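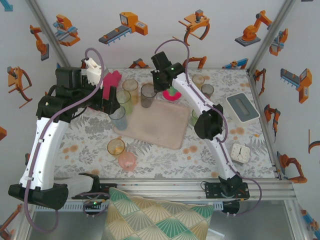 Both arms over the table, tinted glasses, tray in the middle

Planner treats tinted glasses as free space, two-arm cell

Posted by Murray Gilchrist, 20 August 2019

I have two arms on a common front rail, sharing one table. The job is to take drinking glasses from wherever they stand and put them on the beige tray. Planning is done in Flolik, one planning group per arm plus a combined group, with a depth camera feeding a voxel map. The world model also holds the table plane, the walls and the tray as fixed shapes.

The problem is that the voxel map is unreliable wherever there is glass. The amber ones come through as a partial shell, usually the rim and part of the base. The pale green and light blue ones often produce no voxels at all, and the depth image shows the tablecloth behind them, a little displaced. The planner then produces a path straight through the glass. Opaque objects such as the tissue box and the pink sponge-like block are mapped correctly every time, so I do not believe the extrinsics are at fault.

I logged 146 pick attempts. The recorded failures fall into two kinds:

1. The gripper closes on the right glass but the forearm or wrist knocks a neighbour on the way in.
2. The planner reports "start state in collision" straight after a grasp, and will not plan the lift.

What I have tried so far: a smaller voxel size (slower, no better), temporal averaging over several depth frames (the shell is more stable but still has holes), and increasing the padding on the robot links. The padding did reduce the first failure, but with both arms near the middle of the table the combined group then finds no solution.

The colour image is fine. I can pick out the glasses in it by eye without difficulty. Is there a sensible way of getting glass into the collision world without replacing the camera?

Vaida Rozīte

Stop using depth for the glasses. An active depth sensor expects its light to come back from the first surface it meets, and with glass much of it does not. Averaging will give you a steadier wrong answer.

What works for us:

Run a segmentation network on the colour image and get a mask per glass. Tint helps you here. Clear glass would be harder.

Take the lowest part of each mask, where the base meets the cloth, and intersect that ray with the known table plane. That gives x and y without touching the depth channel. Correct for the fact that you are seeing the near edge of the base and not its centre — half the base diameter, along the viewing direction projected on to the table.

Insert a cylinder at that position, with the height and radius of your largest glass plus a margin. Do not try to fit the real profile.

Delete any voxels inside the cylinder before planning. This matters more than it sounds. Stray rim voxels left outside the cylinder will block an approach that is in fact clear.

The plane method fails for a glass which is lying on its side and for one whose base is hidden by another glass or by an arm. For hidden bases, keep the last good position and mark the object as stale, then look again once the arm has moved away. Do not drop an object simply because it was missing from one image. Ours is removed only after 6 consecutive misses with an unobstructed view of its last position.

Your second failure is a separate matter. After the grasp, the glass is still in the world as an obstacle and the fingers are touching it. Attach the cylinder to the gripper link, list the finger links as allowed contacts, and remove the original from the world in the same update. If you send these as two updates, the planner can read the scene between them. We had that fault from May onwards and blamed the network for it.

Peadar Horgan

had the same thing, sprayed the glasses with matting spray and the depth was perfect. comes off with a cloth

 Murray Gilchrist
 Thanks, but they have to stay as they are. It would do for checking the calibration.

Kiri Rakena

Agree with Vaida on the cylinders. On the padding: do not set one value for everything. Most planners let you set it per link, and I would expect Flolik to, though I use Ellery and cannot give you the parameter name. Keep it generous on the wrist and forearm against world objects, and close to zero for arm against arm. Link geometry and joint positions are known well, so the arm-to-arm check does not need a margin meant for poor perception. One global figure is probably why your combined group gives up.

Also look at the cables. If yours loop above the grippers and down the links, they are not in the robot model unless you put them there. A coarse capsule on the wrist is enough for the upper loop. It will cost you a few overhead poses.

Planning the arms one after the other, with the first arm's path held as a moving obstacle for the second, is less elegant than a combined plan and far quicker to debug.

 Murray Gilchrist
 Separate padding has cured the "no solution" case. The cables were not modelled at all. I have the cylinders going in from hand-entered positions at present and the approach paths look right in the viewer. Segmentation is next.

 Vaida Rozīte
 Label some images with the arms in view as well. A network trained on a clear table will lose glasses behind the wrist, and it tends to find false ones along the edge of the gripper.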